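Compte rendu – point cellule Skadusard, 18 juin 2024

Présents : Kamran Farooqui, Sheila Whitlock et moi (je tiens la plume, désolée pour le style !)

On a commencé par la pince. Kamran veut revoir l'ouverture des doigts dans le modèle avant de toucher à la vraie cellule, et je suis plutôt d'accord. Sheila rappelle que les patins se contrôlent tous les 500 cycles – on l'avait un peu oublié depuis novembre, oups. Vitesse d'approche : on reste à 80 mm/s pour l'instant.

Côté simulation, on garde la table avec les petits blocs de couleur, barres et cubes mélangés, sans rien empiler.

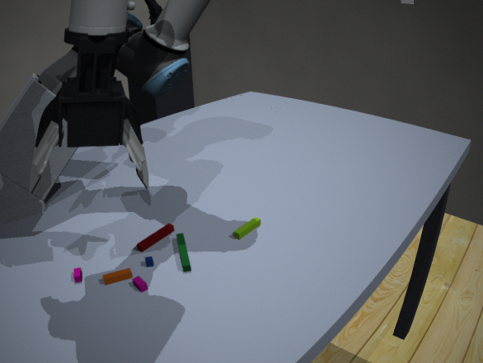
Kamran reprend ensuite le réglage du point outil, et moi je relance Paquette pour les patins de rechange. Sheila met à jour la fiche d'entretien et nous l'envoie.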